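Print this page | E-mail this page

Notebook - cloth folding, hand-held demos
September, second half. Started 8.40, writing this up in bits between takes so excuse the mess.

Today: dark cloth on the white bed. Two grippers, one each hand, same person. Half fold then quarter fold, lay flat, let go, back off. Emese on the grippers all morning, me on the laptop, Radwa in after lunch to take over when Emese's wrists give up.

Why dark cloth. Manole policy does fine on the pale stuff and falls over on anything near black. Hanna's replay from last week had it reaching for the middle of the cloth every time, no idea where the hem is. So either the edges are too faint for it or we simply never gave it enough dark ones. Suspect the second. Before today the set had 22 dark takes in it and the rest all light or patterned. Not much to learn from.

Aim was 400 good takes across dark items by the end of the month. We won't get there at this pace but see below.

8.55 - calibration. Left unit fine first go. Right unit gave a jaw width that never reached zero, sat at 2 mm when fully shut. Checked by squeezing paper, paper held, so the jaws were closing and the number was wrong. Re-zeroed. Then it was fine. Wrote it on the tape on the case. Lieselotte, if you use the right one at Cetside, ZERO IT FIRST, it seems to forget when the battery is swapped.

9.15 - mapping pass. Slow walk round the bed, both grippers held up, look at the walls, look at the door, come back. Emese went too fast the first time and the track jumped when she turned towards the blank wall. Nothing on it to hold on to. Second pass slower, kept some bed in view on the turn, good. The cushions help a lot, leave them where they are. If somebody tidies them we have to map again.

9.30 to 10.20 - first batch. Notes as they came:

- Takes start with the jaws open over the near hem, hold still, count of two, then go. Emese kept skipping the hold. The trimming script needs it to find the start. Told her twice, then put a beep in, much better.
- She naturally pinches and drags. Robot can't drag, the arm drops the force when it lifts and the cloth slides out. Ask for pinch, lift clear, carry, lower.
- Picking up one layer vs two. On the second fold it's easy to get only the top layer. When this happens DON'T fix it by hand, just open, go back, pinch again. Keep the take. Hanna wants those, says the retries are worth more than the clean ones. Tag them "retry".
- Fingers creeping forward past the trigger. Emese does it when tired. You then get a knuckle in shot that the robot will never have. Threw out the worst of these.

Speed. Everybody folds too fast. We know this, we said it at the start of the summer, we still do it. The Drillau arms top out well below a person's wrist speed so anything quick gets stretched in replay and the timing between left and right goes off. Tried a metronome. Emese hated it. Tried counting out loud, worked but she lost count talking to me. In the end I just said "slower" every few takes. Not scientific.

10.40 - tea. Nelly rang from Vakadell about the finger tips. She has the longer ones ready but wants to know if the current ones are really too short or if we are just holding them badly. Fair question. Said I'd look properly at the approach angle and ring back.

So spent a while on that. Low approach, fingers almost lying along the cloth: tips slide under the hem nicely on a hard table, but on the bed they push the sheet along in front of them and you pinch sheet as well as cloth. Steep approach: less sheet, but you need to press down into the mattress a bit and then it's luck how much hem you get. In between seems best. Emese found it by feel within a few tries and then couldn't tell me what she was doing, typical. Played the takes back and she is tilting the wrist in just as the jaws close. Small move. Will tell Radwa to copy it.

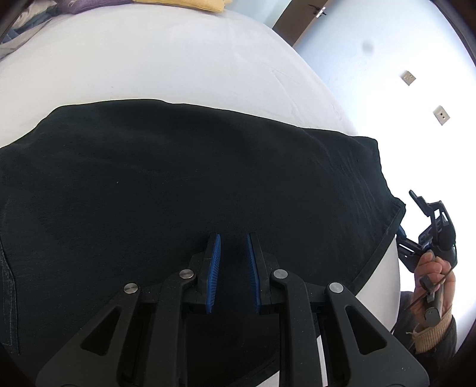

Fingers at the near edge of the dark cloth, second gripper upright on the right.

Thing I noticed from this one: blue pads show up beautifully against the near-black, tips very easy to find. The cloth itself much less so, you get the hem along the top and right and one slight crease and otherwise it's flat dark. For the fold you mostly want the hem anyway. So there IS an edge to learn from, which goes against the "it can't see it" theory. Puts me back on "not enough data".

Also note the wide lens bends the mattress edge into a curve. Somebody always asks if the bed is crooked. It isn't a problem for training as the robot gets the same lens. It is a problem if you try measuring anything off the picture, so don't.

And the lead on the right gripper. Keep it running down and away from the work. If it swings over the cloth it can catch the hem and we lose a take. Tape it to the forearm next time? Ask Radwa if she minds.

11.15 to 12.30 - second batch. Much better rhythm. Emese slower without being told. Changed the starting position of the cloth between takes, which we forgot entirely in the first batch (my fault, first batch is therefore nearly all the same start pose, will be useful for not much). Turned it, shifted it towards the cushions, bunched one corner, once dropped it from shoulder height and folded from wherever it fell. Those dropped ones are hard. Took ages each. She had to flatten first with the outside of the jaws, which we haven't got a rule for. Is flattening part of the task or a seperate task? Hanna says seperate, I say the robot won't know the difference. Left them in with a tag so we can argue later.

Lost a run of takes at 11.50, left unit dropped off the sync. No warning on the laptop, only found it when the count on the two sides didn't match. The script should shout. Adding it to the list for Hanna, again.

Lunch.

13.20 - Radwa on. Smaller hands so the trigger reach is longer for her and she can't hold a half-closed jaw steadily. Jaw width trace looks like a saw. Moved the grip strap in one hole and it calmed down. She is naturally slow and careful which is lovely, but she stops dead between moves to think, and the policy learns to stop dead as well. We've seen this before with the cups - arm sitting over the cup doing nothing until someone nudged the table. Asked her to do a few dry runs so the plan is in her head, then record. Helped.

Copied the wrist tilt. Took her a few goes. When she got it the sheet stopped coming along with the cloth.

14.00 - compared with remote control. Had the arms free so did a short go at the same fold by driving them with the leader handles, me driving. Dreadful. No feel for the cloth at all, I closed on nothing several times and could only tell from the screen. Each take many times longer than Radwa by hand. On the other hand every take I finished is by definition something the arms can do, no filtering afterwards, no elbow limits, nothing to throw away. For cloth I still say hand-held for the bulk and a few driven ones at the end for the awkward reaches. For the drawer task the other way round.

Nelly rang back 14.30. Told her angle matters more than length, current tips are OK on a bed if you tilt. She will send one pair of the long ones anyway to try on the thick stuff. Asked her for a spare pair of pads as well.

15.00 - ran the checker over everything, morning and afternoon. Rejects mostly for: no hold at start, track lost near the wall, left/right out of sync (the 11.50 lot). A few for reach, where Emese leaned right over to the far side of the bed. The arms can't do that from where they are bolted. Either move the base or don't lay the cloth that far over. Going for the second, cheaper.

Running total in the folding set after today is 1198, all colours. Haven't split out dark yet, the tags from this morning are a mess as I typed "drak" on half of them. Fixing tonight, or tomorow more likely.

For whoever runs the next one:

Zero the right gripper after any battery change.
Map slowly, keep bed in view on the turns, leave the cushions.
Hold at the start, wait for the beep.
Change the start pose every take. Every take.
Lift, don't drag.
Wrist tilts in as the jaws close. Watch take 2 from the afternoon, Radwa's, it's the clearest.
Retries stay in, tagged.
Check the sync count every few takes until the script does it for us.
Swap people before the wrists go, not after.

Open:
- flattening, own task or not (me and Hanna)
- start training tonight on what we have or wait for Lieselotte's dark ones from Cetside? She has different bedding there, would be good to have both. Leaning towards starting now and adding hers after
- strap holes, mark which one is whose
- is the policy looking at the other gripper at all. In most takes the one is visible to the other for at least part of the fold. Try blanking that part in replay and see if it goes worse

16.10 packing up. Batteries on charge, left one first. Cloth is in the box with the lid, not washed, please don't, it goes soft and fluffy and then it's a different cloth.

Print this page | E-mail this page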